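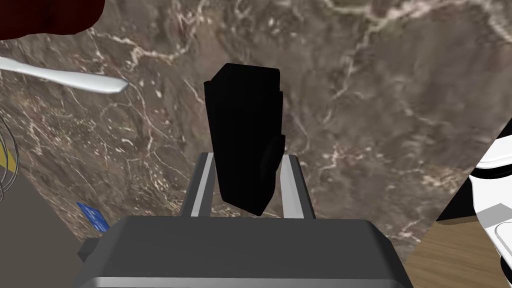 January 24, 2024
Notebook, parish paper project, Nunau reading room

Started the second box from the Katsaros deposit. The first box was nearly all account slips and I've left those for Lefteris, who wants them for the subscription side. The second box is the paper itself, the Nunau Catholic weekly, in bundles tied with tape. Tape off, folded sheets into clear sleeves, one issue to a sleeve. Kept the tape labels in an envelope marked with the box number in case the bundle order matters later.

Total for the run as we have it now: 148 issues. Vasiliki's list from the autumn had more than that, but she was working from the printed index, and the index gives double numbers separately. I've followed the masthead. Where the masthead says a double number it gets one record with both numbers in it.

Scanning. Went through the sleeves in the order they came out and did the front pages only, at 600 dpi. Inside pages can wait until we know what the printer is able to use. Two passes on anything with a fold through the masthead. The glass needed wiping more often than I'd like, the edges of this paper shed badly and the crumbs show up as dark specks in the margins. Carleen suggested a sheet of clear film over the glass. Tried it and the text went soft at the left side, so I took it off again.

Text recognition on the Greek columns is poor. It does well enough on the English leader and the church notices, then falls apart wherever the two languages share a column. The old accents throw it every time. Kyriaki is going to type the Greek by hand for the first year and we'll see how long that takes before deciding on the rest.

Editor question. The paper names no editor for its first year. Leaders are signed "A Layman" or not signed. Myrto thinks it was the schoolmaster, on the grounds that the leaders stop during the long school holiday and come back after it. I looked at this again with the issues laid out in order. The leaders do stop, but so do the letters and the serial, and the paper drops to a single sheet for those weeks. It could just as well be that there was no money or no paper. Left it open in the notes. I don't want it going into the introduction as settled.

The claim on circulation: the paper says in its second year that it prints 3000 copies a week. I can't square this with the account slips from box one. Lefteris has found a paper bill for the same spring and reckons it would cover far fewer, even with a thin stock. Possible explanations, none of them checked:
- a second supplier whose bills we don't have
- the figure is for the month and somebody wrote week
- it was put there for the advertisers

The third seems likeliest to me. The same page is asking shopkeepers to take a quarter column. Ask Lefteris to copy out the bill in full, with the sheet size.

Read the run of letters on Mass in the parish school hall, the dispute Vasiliki mentioned. It's longer than she remembered. The first letter complains about the heating, the reply is about who has the right to complain, and by the fourth they are on to whether a newspaper run by lay people should be printing any of it. The priest's answer is very short and asks for the letters to end. They go on for five more issues. Worth a page in the booklet, I think, with the priest's letter given whole.

Condition. The later issues are on worse paper and are brown right through. One has been mended along the centre fold with sticky tape and the tape has stained through to the text on both sides. Not touching that. Put it in its own folder with a note for the conservator, who is coming in March.

Booklet. Fatport have quoted for 50 copies, stapled, black and white inside. They want final files as PDF with fonts embedded. Working title is still "A Layman's Paper" and Carleen still doesn't like it.

File names: year, issue number, page, in that order, with leading zeros. I did the first dozen the wrong way round and have renamed them. The back-up copy is on the Pindemance drive, in the folder called weekly_fronts. The older folder with nearly the same name is from the test in the autumn and should be deleted once Kyriaki has checked she has nothing in it.

To do
Kyriaki: start typing, year one, Greek columns
Lefteris: paper bill, sheet size, any second supplier
Myrto: school log book for the holiday dates
Me: rescan the four crooked fronts, finish sleeves, order more of the larger size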